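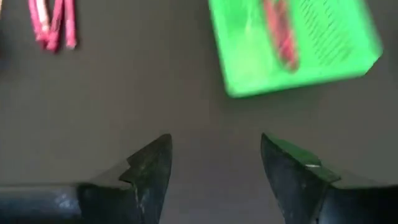
My mother-in-law, Fereshteh Ghasemi, has never written down a recipe in her life, and last May I decided I was going to learn her pickles anyway. All of them! She makes them on Friday mornings, starting at 6 (in the morning, yes), and she does not wait for people who stop for coffee.

I showed up with a notebook. How much vinegar? "Until it's covered." How much salt? "You'll taste it." I wrote down "you'll taste it" and felt a little silly.

The carrots were fine, I can cut a carrot. Garlic was another story. She likes it aged for years, and she keeps the old jars at the back of the pantry behind the rice, where my husband Arash swears he was never allowed as a kid.

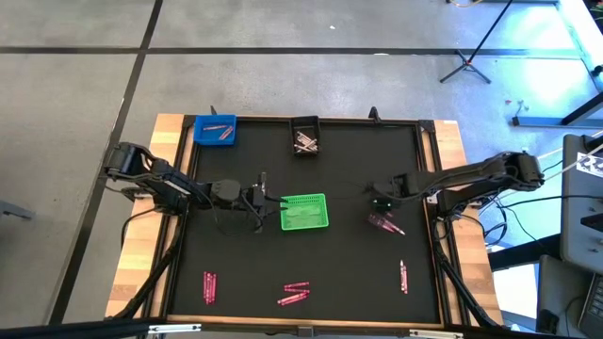
By the second Friday I'd quit measuring and started watching her hands, and that helped a lot. She packs the cauliflower tight, then presses it down with her thumb, then packs some more. My first two jars floated. She looked at them, said "well, they're jars," and put them on the low shelf.

I took one to the potluck at Nalley Street anyway and it came home empty, so somebody over there likes a floating pickle. Arash Rezaei, the man who grew up on the real thing, says mine need more dried mint. His mother says they need another month. I've got the lid taped shut so I'll quit checking.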